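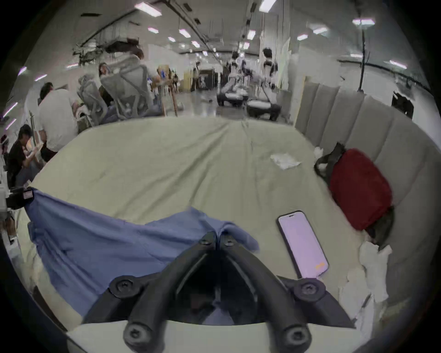
Last updated: December

Room and common area safety check, Costigan staff quarters
Form 512

Use this form at changeover and again halfway through a long stay. Do one form per room and a separate one for the kitchen, laundry and corridor. Mark each item Yes, No or N/A. If the answer is No, write what you found in the comments, even if you fixed it on the spot. The comments printed under the items are from the last full round and stay on the form until the next one.

Knock and wait before going in. If the room is occupied, the occupant can stay while you do the check. Leave clothes, bags and other belongings where they are unless they are blocking a door or touching a heater.

BEDROOMS

Smoke alarm present, light showing, test button works
Yes, all rooms. The alarm in Room 12 took a long press before it sounded. Dust cleaned off the cover and retested, worked first go. Check it again next round.

Alarm not covered, painted or taped
Yes.

Door opens fully from inside without a key
No. Room 2 door catches on the carpet edge and stops short. Carpet edge trimmed and door rehung. Now Yes.

Window opens and flyscreen can be pushed out
Yes, except the room at the Lullura end, where the winder handle is missing. Window is not to be counted as a way out until the handle is back on. Room to stay empty until then.

Bed stands clear of the heater
Yes. Two beds had been moved closer to the wall heater since winter. Moved back. Doonas and blankets slide off during the night, so look at where the bedding would land as well as where the frame is.

No phones, laptops or battery packs charging on or under bedding
No in several rooms. Chargers had been run across the bed from the power point behind the door. Occupants asked to charge on the desk or the shelf. Extra power point requested near the desk in each room. If you find something on charge under a pillow, turn it off at the wall and leave the yellow note.

Power boards not plugged into other power boards
Yes.

Leads free of cuts, tape and scorch marks, test tags in date
No. One fan lead taped near the plug. Fan removed and tagged out. It is in the store cupboard and must not go back into a room.

Bed frame steady, slats in place, no sharp edges
Yes. One slat replaced.

Mattress free of damp, mould and signs of bed bugs
Yes. Lift the mattress at the head end and look along the seams with a torch. A quick look at the top sheet does not cover this item.

Floor clear between bed and door
Yes at the time of the check. Boots tend to pile up just inside the door. Racks are now outside under the verandah.

Evacuation plan on back of door, readable, right way up for that room
No. Plans for the two rooms either side of the linen store had been swapped. Swapped back. Check the "You are here" mark against the actual room and don't assume the plan is right because it is there.

CORRIDOR AND EXITS

Exit signs lit
Yes.

Emergency lights come on when power is cut at the test switch
Yes for the corridor. The light above the back step went out before the end of the test. Electrician from Hamitance has replaced the fitting. The invoice came to $2,119, which covered the fitting, new cabling to the switchboard and the call-out. Copy is in the maintenance folder.

Extinguishers on hooks, pin in, gauge in the green, tag punched
Yes. Bottle near the laundry was on the floor holding the door open. Returned to its hook. A door wedge is not the answer either, as that door is meant to close by itself.

Fire blanket in kitchen, tapes hanging free
Yes.

Back steps dry, rail firm, edge strip in place
No. Edge strip lifting on the top step. Screwed down. Rail is firm.

Path to assembly point lit and clear
Yes. Bins had crept across the path. The assembly point is the gravel area by the Terkine gate. The old sign near the tank is still up and needs to come down, because new arrivals read it as the meeting place.

KITCHEN

Gas shut-off labelled and easy to reach
Yes.

Rangehood filter clean
No. Heavy grease. Soaked and refitted. Put it on the monthly list.

Fridge at safe temperature, thermometer inside
Yes. Thermometer was behind the milk and hard to read, moved to the door shelf.

First aid kit sealed and in date
No. Seal broken, burn gel used and not replaced. Restocked and sealed. The record book for the kit had no entry. Please write down what you take.

LAUNDRY

Dryer lint filter clear
No. Clean it every load, including when the last person should have done it.

Nothing stored on top of or behind the dryer
Yes after tidy-up. Cardboard taken to recycling.

Hot water at the tap not scalding
Yes. Plumber adjusted the mixing valve on the previous round and it has held.

Chemicals in labelled containers with lids on
No. Bleach in a soft drink bottle under the trough. Emptied and binned. This one goes in the incident book every time it happens.

STILL OPEN FROM THIS ROUND

Winder handle, Lullura end room. Part on order.
Extra power points at desks. Quote requested, no reply yet.
Old assembly sign near the tank. Needs a ladder and a second person.
Spare door key for the switchboard cupboard. The only key is on the office ring, so the cupboard can't be opened after 5 pm without ringing the on-call phone.

WHEN YOU FINISH

Sign the bottom of each sheet and put the time next to your signature. Put the sheets in the tray in the office. Anything that could hurt someone before the next shift gets a phone call to the on-call number as well as a note on the form. If a room is closed, hang the red tag on the handle and take the key with you.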